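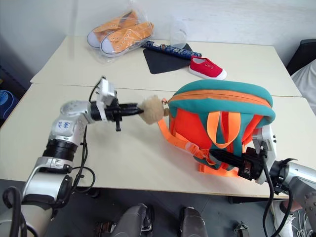

Slide 1. Two arms, one backpack. Left gripper on the pompom, right gripper down near the straps.

Speaker notes, spring showcase talk. Twenty minutes plus questions. Slide numbers in brackets are from the old deck, ignore them if they don't match.

Leave the first slide up while people sit down. Say nothing about it yet. Let them decide what they think is going on.

OPENING

I was asked to talk about how well the student robotics project is going. I'm going to talk about how we would know. Those are separate talks, and the second one has fewer videos in it.

Who I am: I teach the second-year section, and I'm the faculty reader for three of the team reports. I didn't write any of the code. Teófilo Llanos runs the lab side and has seen these slides. He disagrees with slide 6 and will probably say so. Good.

Point at the backpack now. Ask the room: what is the left arm doing? Wait. Someone will say "opening the bag." Ask where the zipper is. It's along the upper curved edge. The left gripper has the pompom, the round furry thing that hangs off the side. I can't tell you from one still what comes next, and neither can anyone in this room. Keep that in mind every time somebody shows you a still.

WHAT THE CLASS WAS ASKED TO DO (slide 2)

The assignment sheet says "handle everyday soft objects using two arms." That's the whole sentence. Teams picked their own objects and tasks. We got bags, shoes, some rolled fabric. The Giraldo team chose the backpack. The Drorka team wanted shoes and laces, which I advised against, and they went ahead anyway.

Point I want to make: nobody's grade depended on defining "handle." So every team defined it after they had seen what their arms could do. I don't blame the students for that. We wrote the sheet.

THE NUMBERS (slide 3)

Go slow here.

Across the term the teams logged 896 attempts. That number was on the poster in the hallway, and it's a fine number if you want to show people were busy. 

Of those, 407 were marked as successes. Less than half. The poster did not have that one.

Then 164 attempts were marked "partial." Ask the room what a partial success is. I asked four students and got four answers. One said the object moved. One said the object moved in the right direction. One said she used it when the arm did the thing but she had helped. The last one said it was the default in the dropdown menu.

(Pause for the laugh, then move on. It wasn't funny when I was grading.)

The rest are failures or have no mark at all, and the log doesn't separate the two. I'd like it to.

WHAT COUNTS AS A TRY (slide 4)

Nearly 136 of the logged attempts are under five seconds long. I watched a bunch of them. Some are a person hitting stop. Some are a false start where the arms twitch and sit there. They're in the total. A couple are in the success column, and I have no idea why.

Teófilo's argument is that early stops are data too. Fine. Then label them as early stops.

THE BACKPACK TASK (slide 5, go back to slide 1 for this)

Things to bring up, in whatever order:

The bag is bright orange-red on a white table. Teal-green trim. You could find it from across a parking lot. Any claim that the system "recognizes a backpack" should be tested on a black one, or on this one with a coat thrown over it. The Giraldo report doesn't mention any other bag.

Soft things are hard. I do believe that part. The straps spill out over the table, the buckles go where they like, and when one hand pulls, the whole bag can come along with it. Using the second gripper to hold the bag is sensible. I gave them credit for that in writing.

But who puts the bag down, and how? If a student lays it at the same angle every time, you've got a robot that can work on a backpack placed by a careful nineteen-year-old. I asked for placement to be varied and recorded. The report says "placement was varied." No record.

WHERE TEÓFILO AND I DISAGREE (slide 6)

His view, as fairly as I can put it: this is a class. Students learned to run two arms at once, keep logs, and fix things when they broke. Asking for trial protocols in the second year will kill the fun and half of them will drop.

My view: they can have the fun and still write down the rule before the first try. One paragraph, dated, taped to the table. The Forura team did it without being asked. Their success rate was the worst in the class and it's the only one I'd repeat to somebody outside this building.

Let him respond here if he wants. Two minutes. Watch the clock.

ON PRIKANO (slide 7)

Prikano is the shared logging tool the older students wrote. I've been rude about it and some of that was unfair. It saves everything and it hasn't lost a file that I know of. My complaint is the dropdown. Changes I've asked for by May:

No default value.
"Partial" removed, or a text box that has to be filled in.
A separate mark for "person touched the object."
Start position saved with each attempt.

CLOSING (slide 8)

If a parent or a sponsor asks you how the robots are doing, ask them which task and under what rule. If you don't have the rule, say so. I'll mark you up for it.

Questions. Likely ones: will the logs be regraded (no, too late). Can the backpack task run next term (yes, with a second bag). Is the Drorka shoe work finished (ask them, I've read two drafts and still can't say).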